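Musport Jotuder Portable Adjusting Table

In stock, Brisden warehouse. Ships in 2 business days, curbside.

Our most asked-for portable. Chiropractors buy it for house calls and race weekends, massage people buy it too. Folds in half, carries by the side handle, sets up in under a minute once you've done it a couple times. First time will take longer. Read the card that comes in the face cradle pocket.

What's new for this version: stiffer hinge, thicker foam in the chest section, and the paper roll bar finally comes standard. It was an add-on until April and we got tired of the emails. If you bought the add-on this year call us, we'll credit it toward a carry case.

Feel of it. Firm. Firmer than a spa table, on purpose. You can't do a decent side posture adjustment on a pillow. If your patients mostly come for soft tissue work, look at the Jardine instead, it's got the softer top layer and a wider body. Same legs.

Drop piece is pelvic only on this one. Manual cocking lever, left side, can be moved to the right at the factory but you have to ask when ordering. Can't be swapped later without sending the whole top section back. Tension knob is under the lever. Quarter turns. Heavier patient, turn it in.

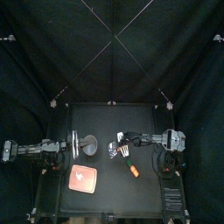 3 min read

Working load is 800 lb with the weight spread out, and that's static. Don't drop anybody onto it. For drop work stay well under and check the chart on the underside, the numbers are different for every tension setting.

Height goes from 17 inches up, pin adjustment on each leg. Set all four to the same hole before anybody lies down. We get a call every week from someone with a wobbly table and it's one leg a hole off. After that check the wingnuts, then the cable. Then call.

Vinyl colors: black, slate, navy, sand. Sand shows everything. Slate is what most offices order. Custom colors on request, adds time, no returns on those.

Cleaning. Mild soap and water, or a wipe that says it's OK for vinyl. No straight bleach, no alcohol over and over, it dries the seams and then they split and that is not a warranty thing. Wipe, let it sit what the label says, dry it off. Face cradle cover goes in the wash, cold, hang dry.

In the box:
Table
Face cradle with cushion
Paper roll bar
Two armrests, removable
Hex key
Setup card

Not in the box: carry case, paper, bolsters. The case is worth getting if it's going in a trunk more than once a month. Corners take a beating otherwise. The older case from the previous model fits but its tight with the roll bar on.

Price is $2,624 with the drop piece. No-drop version is cheaper, call for the current number, it moves around with freight. Clinics ordering for more than one room get a better price, ask before you check out because we can't apply it after.

Warranty: frame and hinge five years, drop mechanism two, foam and vinyl one. Keep your invoice. Register the table on the Musport site or mail in the card, either is fine. Second-hand tables aren't covered but we still sell parts for them, including pads.

Returns within 30 days, unused, original carton. Please keep the carton. A new one costs more than you'd think and the carrier won't take the table without it.

Questions we get a lot

Can I use it as my main office table? Some do. If you're seeing patients all day, every day, get a stationary bench, your back will thank you.

Does it work for pregnant patients? Side lying, yes, with bolsters. There's no belly cutout. The Jardine has an optional one.

Can one person carry it? Yes, but stairs are a pain. The wheeled cart fits, sold seperately.

How loud is the drop? Loud enough that you should warn a new patient. A fresh set of rubber bumpers helps a lot, they wear out.

Do you deliver inside? Curbside only. Inside delivery can be added in most zip codes, pick it at checkout.

Page updated 12 September 2024. Prices good until changed. Parts list and the tension chart are under Downloads, or call the Brisden desk and we'll email them over.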